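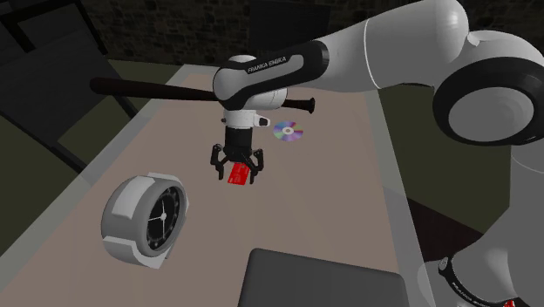

# Wemiton Thin-Part Fingertips, Revision 8

Replacement fingertips for two-finger parallel grippers, made for picking thin flat things off a hard table: bank cards, key cards, gauge shims, labels on backing, sheet samples.

We love these fingertips, and we also owe their existence to a fault. Revision 7 dropped cards. It didn't drop them often, and it didn't drop them in any way that the controller noticed, so the trouble sat in the field for months before we understood it. If you own Revision 7 tips, please read the next section before you order anything or run another shift.

## What went wrong with Revision 7

The first report came from the Kumstead test cell in November. A card had been picked, the gripper had reported a good grasp, and the arm carried on through its whole place routine with nothing in its fingers. The card was lying under the transfer path. The place routine finished, the log said success, and the next cycle started on top of it.

Our first guess was worn pads, and it was wrong. We swapped the pads and the fault came back the same afternoon. Then we went through 146 logged picks in simulation and on the bench, and 10 of them showed the same small thing: one finger reached the card before the other and pushed it sideways. The card tipped up on its edge, the second finger caught it near a corner, and the grip force climbed to exactly the value we'd told everyone to look for. A corner grip holds fine while the arm is still. Speed up, and the card turns between the tips and slides out.

The Revision 7 tip has a hard square toe. On a thick part that's great! On a card lying flat, the toe scrapes or skips depending on a very small difference in height between the two sides, and a gripper mounted with a slight tilt will do it every time.

The spot to watch is the moment before closing. There should be open table on both sides of the card, the two tips should be at the same height, and the card should be square to the direction the fingers travel. 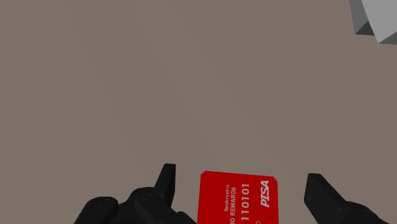
If one side touches early, stop there and fix the tilt. Raising the grip force makes the fault worse, because the card bows and springs out faster.

## Safety notice for Revision 7 owners

A dropped card is light and won't hurt anybody. The bigger worry is what people do next. At the Campbell site an operator reached under a paused arm to pick up a card, and the program resumed on a timer. The operator's hand was clear by then and there was no injury, but the timer should never have been there.

Until your tips are replaced:

- Turn off any automatic resume after a lost-part or pause event.
- Hold transfer speed at or below your cell's reduced-speed setting.
- Check finger width again **after** the lift and once more before the place move.
- Use the enabling switch and your normal lockout steps before reaching into the cell, even for one card.
- Clear loose things from the transfer path. A card that lands on another object can sit up at an angle, and the next approach will come down on it.

## What's new in Revision 8

The toe is now rounded on the inside and has a shallow lip, so it slides under the edge of the card a little before it squeezes. It's a small change and it's so satisfying to watch — the card comes up level instead of flipping.

The pads are softer and wrap around the lip. They mark less, and they give you a wider contact patch when the card is a bit crooked. We reran the bench set with 113 deliberately crooked starts and had no corner grips that passed as good ones. We did have missed picks in that set, mostly from cards turned well away from square. The gripper closed on nothing and reported it, and that's how we want a miss to behave.

## In the box

- Left and right fingertip, marked L and R on the back face
- Four mounting screws
- One spare pair of pads
- Gimix height shim for leveling
- Printed setup card

## Fitting notes

Mount both tips finger-tight, lower onto the shim, then tighten. Run the first picks at low speed and watch from the side at table height, outside the guarded area. Please don't mix one old tip with one new one. We tried it, and it was worse than two old ones.

Revision 7 tips can be exchanged for Revision 8 at no charge. Send the pair back with the pads still on. We're still collecting wear patterns, and a badly scuffed set is very welcome.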